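Open house at the Jomel tableware works, Plukow

Filed under: Days out, Kitchens and dishes

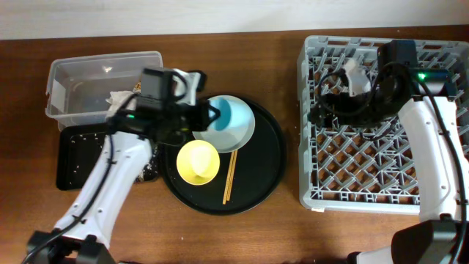 The clearing-up table, with the yellow cup I wanted to take home.

I've been meaning to get to the Jomel open house for three years running, and this June I finally made it! It's a small tableware works on the edge of Plukow, about two bus rides from my place, and once a year they open up the whole building, from the clay store to the lunchroom. If you've read this blog for a while you know I have a weakness for other people's dishes. I own far too many bowls and I still turn plates over in restaurants to see who made them (my sister pretends she isn't with me).

The bus drops you at the bottom of a hill and the sign is tiny, so look for the green gate next to the tire shop. I walked right past it. Doors opened at ten and I got there at twenty past, a bit sweaty, and was given a paper wristband and a map that somebody had clearly drawn by hand and then photocopied until the stairs disappeared.

The clay end

The tour starts at the wet end of the building. It smells like a garden after rain, and the floor is that slick gray you get when clay has been walked into concrete for decades. Wear shoes you don't love. Our group was led by Zixuan Du, who runs the glaze room and had been talked into doing tours as well. She was terrific – fast, dry, and completely unbothered by the boy who kept asking if you could eat clay. ("You could. Please have lunch first.")

There are two ways of making a bowl at Jomel. The everyday ones are pressed in a machine that looks like a giant waffle iron stood on end, and on a good shift it turns out up to 300 bowls an hour. The odd shapes are poured, with liquid clay going into plaster molds, sitting there a while, and then getting tipped out again so a skin is left behind. I could have watched the tipping all morning. The man doing it had a little hip movement at the end of each pour, like he was closing a drawer with his backside.

Zixuan passed around a raw bowl that hadn't been fired yet. It weighed almost nothing and felt like chalk, and I was so scared of it that I handed it on after two seconds.

Glaze room

OK, this was my favorite, and I'm going to go on about it a bit.

One whole wall of the glaze room is covered in test tiles. There are 712 of them, each about as big as a domino, each with a number scratched on the back. They go from white through a lot of very slightly different whites (apparently the restaurants fight about the whites) and then out into greens and blues and a strip of yellows at the far end near the window. I took far too long over the yellows. There's one that's exactly the color of the custard my grandmother made from a packet, and one right next to it that looked identical to me until Zixuan tilted them both to the light and one went greenish.

Somebody in our group asked why so many cups are one color outside and another inside. Zixuan said a pale inside makes tea look like tea. Pour black tea into a dark cup and you can't judge it, you just get a hole with steam coming off it. For bowls it's more about food: rice looks good against almost anything strong, and soup is a gamble. She eats her own soup out of a white bowl and says she has no shame about it.

The line they're proudest of at the moment is called Hikeck, a set of stacking bowls with a little step inside the foot so they don't jam together. I tried pulling a stack apart and they really do come free with one hand. My own bowls at home have been stuck in a pair since about Christmas, so I was sold. They're not cheap, though. I put them down and picked them up again several times.

Upstairs, the old stuff

You go up a metal staircase to a long attic room where they keep one of everything they've made. 1,101 pieces, says the card by the door, and they're on open shelves with a strip of wire along the front. It's unheated and dusty and I loved it. There's a run of gravy boats that get fatter and fatter through the years and then suddenly stop. There's a saucer with a bump for a sugar cube. There's also a teapot with the handle on the wrong side, made for one left-handed customer, and next to it two more of the same, so I suppose word got around.

I'd have liked more labels up here. A lot of things just had a number, and when I asked about a lovely brown soup dish with ears, I got a shrug. If you're the sort who likes to know, go with one of the guided groups and don't do what I did at first, wandering up by myself.

Lunch, and the clearing-up table

Lunch was in the staff room, done by Lei, the little noodle and rice place from down by the station. You pay at the door and get a set meal: rice, a vegetable thing with a lot of ginger, pickles, tea. I had two teas. It was noisy and everyone shared tables, and I sat with a couple who had driven over for the seconds sale and had a strategy for it, with a list and everything.

What I hadn't expected was how much time I'd spend at the clearing-up table. I guess I should have seen it coming, given that I once wrote a whole post about my drying rack.

It's a nice warm reddish-brown wood table against a pale wall, and when I took my picture it had that look any table has once the eating is done. There was a bowl, light blue-gray on the outside and a proper teal-blue on the inside, sitting on a big round black tray with a raised rim. Near it was a yellow cup on its yellow saucer, with a pale cream inside, so there was Zixuan's tea rule right in front of me. Wooden chopsticks lay at a slant across the tray. I don't know what it is about teal and yellow on black but I wanted the entire arrangement in my kitchen immediately.

Then there's the less glamorous side of things, by which I mean the crumbs. The rectangular black tray had a good scatter of little white bits on it, crumbs or rice, mostly over toward one end. Black trays are gorgeous and they show everything. I have one at home and wipe it more than I wipe my windows. A crumpled paper napkin had landed in the clear plastic container, and there was more crumpled white paper in the gray dish rack, which seems about right for any lunch where napkins are free.

I got talking about order of clearing with one of the women from Lei, because I'm always curious how people do it when they do it all day. Her order goes: paper first, always. Paper that gets wet sticks to the dishes and then you're picking fluff off a bowl with your fingernail. Then chopsticks, which roll, and which will be on the floor if you leave them on a tray you're about to lift. Then cups come off their saucers, bowls go last, and crumbs get tipped off the tray only when there's nothing left on it. At home I do this in pretty much the opposite order. I've been trying hers for a week and my sink does look calmer, though I keep forgetting about the chopsticks.

I also took a good look at the rack, a square gray plastic thing with a lattice of diamond-shaped openings in it. I'm a longtime wire rack person. The trouble with mine is that small saucers fall through or lean over and touch each other, and a flat lattice seems kinder to things with a narrow foot. You do need something under it to catch the drips, or a table you don't care about. The couple with the list said they have one like it and put it straight in the sink. I hadn't thought of that at all.

The seconds sale

Right, the shopping. The sale is in the loading bay and opens at two, and people line up for it, so if you're serious you skip the last talk. I wasn't serious and I still came away with a bag. Everything is on trestles by type and priced with a dot of colored tape. The flaws are mostly pinholes in the glaze or a foot that isn't quite level. Put each piece down on the table and give it a poke before you buy it, and check the inside of the rim with a finger.

I came home with four small rice bowls (one rocks, I don't care), a lid with no pot, and one Hikeck bowl, at the seconds price. The whole lot cost me 27, including the newspaper they wrapped it in. No yellow cups on the trestles, which was a blow. I asked twice.

A few practical bits

The upstairs room is stairs only. The rest is on one level, but the clay end is slippery and a stroller would be hard work there.

Lunch ran out of pickles early, so eat before one if you care about pickles.

Bring a sturdy bag and an old towel. Newspaper is fine for bowls, but the man in front of me had a tall jug and spent ages trying to make it safe.

The last bus down the hill in the afternoon was packed, with clinking at every bend. I stood the whole way with my bag hugged to my chest and nothing broke. The wobbly bowl is now the one I use for olives, and if anybody reading this picked up a yellow cup and saucer at the sale and has a spare, please write to me.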